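4.2 Floor tone and the sense of room size

The strongest pattern in the Betmont survey concerned floors, and we were delighted to find it so clearly. We received nearly 3,000 completed forms, and the question on floor tone drew longer written answers than any other. People have a great deal to say about what is under their feet! Residents with light floors tended to describe their living rooms as "open" even when the floor area was modest. Residents with dark floors used words like "snug" and "settled," and many of them meant it as praise.

Wall color complicates the picture in an interesting way. A dark brown plank floor set against pale gray walls, with a white baseboard where they meet (Figure 1), puts a sharp line at the edge of the room. Several respondents said that this kind of line helped them judge how far away a wall was.
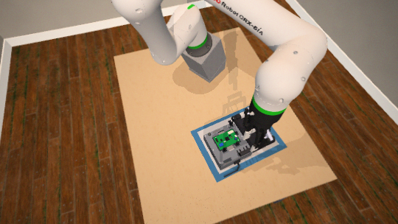
Plank direction mattered more than we had expected. Bashir's early work on hallways suggested that boards laid along the longer side make a space feel longer still, and our follow-up visits to 20 homes gave us some lovely chances to ask about this in person. Most residents had never thought about the direction of their boards until we raised it – and then could not stop talking about it. In 9 of those homes the floor had been relaid by the current resident, and these were the people with the firmest opinions.

Rugs, mats and other coverings form a separate case. A tan rectangle on dark brown planks (Figure 2) pulls the eye toward the covered area, and we suspect that the uncovered floor is then read as a border.
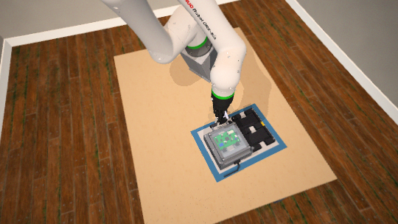
Department of Housing and Interior Studies, Sirbridge

We tested this idea with a short sorting task, using printed cards of floor and covering colors. Lindsay Ellery designed the cards and ran the first sessions in February. Participants placed each pair on a line from "smaller" to "larger," and they were free to move earlier cards as they went. High-contrast pairs ended up near the "smaller" end much more often than low-contrast pairs, with the notable exception of tan on dark brown, which was spread along the whole line. We find this exception very exciting, and Section 4.3 takes it up together with the effect of lamp placement.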